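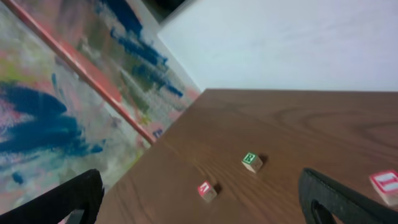 Une table en bois qui sert tous les jours n'a pas besoin de grand-chose, à condition de ne pas la noyer. Le chiffon en microfibre à peine humide suffit pour la poussière et les miettes, toujours passé dans le sens du veinage. Sur un plateau brun à léger satiné, avec des cubes à lettres qui restent dessus toute la journée, il faut tout enlever avant de nettoyer : la poussière s'accumule au pied des objets et raye le bois quand on les fait glisser. On soulève, on essuie, on repose.

Ronds blancs laissés par un verre
La marque est souvent dans la finition et pas dans le bois. Posez un linge de coton sec, passez le fer tiède sans vapeur 10 secondes, soulevez, regardez. Recommencez si la trace pâlit. Si elle ne bouge pas, arrêtez là. Sur un vernis ancien, faites d'abord l'essai sous le plateau.

Taches noires
Elles viennent du fer au contact de l'eau, par exemple sous une boîte de conserve mouillée. Le fer à repasser n'y fera rien. Il faut poncer et traiter à l'acide oxalique, avec des gants et la fenêtre ouverte, puis rincer et laisser sécher deux jours.

Feutre et crayon de cire
Pour le crayon, grattez doucement avec une carte en plastique, puis essuyez à l'eau savonneuse. Pour le feutre, un peu d'alcool ménager sur un coton-tige, sans insister : l'alcool attaque le vernis et dissout la gomme-laque.

Repasser de l'huile
Uniquement sur un bois huilé. Grain 180 puis 240 à la main, dépoussiérage, une couche fine au chiffon, on attend un quart d'heure et on retire tout l'excédent. Une deuxième couche le lendemain. Les chiffons imbibés se font sécher dehors, bien à plat, jamais en boule dans la poubelle, car ils peuvent prendre feu tout seuls.

Cubes et petits jouets en bois peint
Pas de trempage ni de lave-vaisselle. Un linge humide avec une goutte de savon, un second linge pour sécher, puis une nuit à l'air libre. Les faces peintes se frottent moins fort que les côtés bruts. Si la peinture s'écaille, on retire le cube aux plus petits.

Prochaine fiche : les tiroirs qui coincent.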